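How to fold and post a club newsletter

Most of the complaints we get are about newsletters that arrive creased, late or with postage to pay. All three can be avoided at the folding table. These notes cover an A4 newsletter of up to 12 pages going out in C5 envelopes.

What you need

A bone folder or the back of a spoon
Long-arm stapler and spare staples
C5 envelopes, gummed or self-seal
Printed address labels
Kitchen or postal scales
Stamps 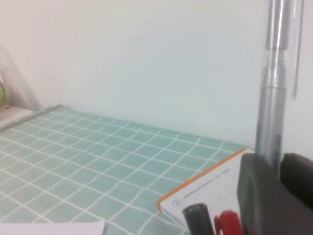 Condlow Local History Society: Newsletter and Mailing Group

Step 1. Check the print run

Take a copy from the top, the middle and the bottom of the pile. Look for blank pages and pages in the wrong order. The March issue went to 171 members by post, so we ordered a few spare copies to cover misfeeds. If the ink marks your thumb, leave the pile overnight.

Step 2. Collate and staple

Lay the sheets out in page order from left to right. Pick up from the right-hand end so that the front page finishes on top. Knock the long edge on the table, then the short edge. Put one staple in the top left corner at a slant. Two staples down the side look smarter but the newsletter will not fold well afterwards.

Step 3. Fold

Fold once, top to bottom, with the front page outwards. Bring the bottom edge up to the top edge, hold the corners together and run the bone folder from the middle out to each side. Do not crease with a fingernail, which leaves a shiny line on coated paper.
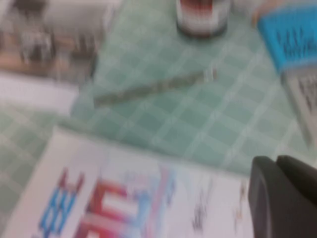
Green checked cloth with a white box on it.

Stack the folded copies in fives with the folds alternating left and right. A stack with all its folds on one side leans over and slides. Put a heavy book on top for an hour if you have time.

Step 4. Add the inserts

Inserts go inside the fold, never loose in the envelope. Put the subscription form in last so that members find it first. Keep each insert in its own pile and work through one pile at a time. If somebody is called away in the middle of a pile, put a pencil across it to mark the place.

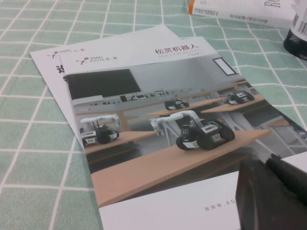 Words: Delia Radu
Updated March 2025

Step 5. Weigh a finished one

Weigh one full envelope, with its label and stamp on, before you seal the rest. Check the weight and thickness against the current postal rates. If it is over, take out an insert or print the next issue on lighter paper. Staples and labels count towards the weight.

Step 6. Seal, label and stamp

For gummed envelopes, fan out 5 at a time with the flaps showing and wipe a damp sponge across the lot. Close them from the nearest one back. Labels go in the middle of the front, stamps in the top right corner.
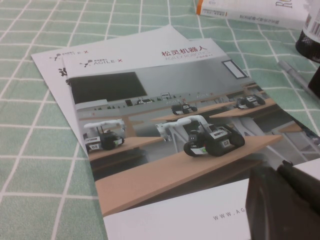
Covers matter more than they used to, and ours has changed twice. The masthead needs to be readable when only part of the page is showing, as it will be in a rack or under other post. Put the name at the top left. On the two overlapping brochures the logo is up in that corner, so it still shows on the rear one when most of the cover is hidden. A name set low or centred would be lost. Keep the picture below the title band and leave white space around the lettering.

Step 7. Post

Use a post office counter for a large batch, as a pillar box may not hold it. Go before the last collection and keep the receipt for the accounts. Write the date of posting on the file copy.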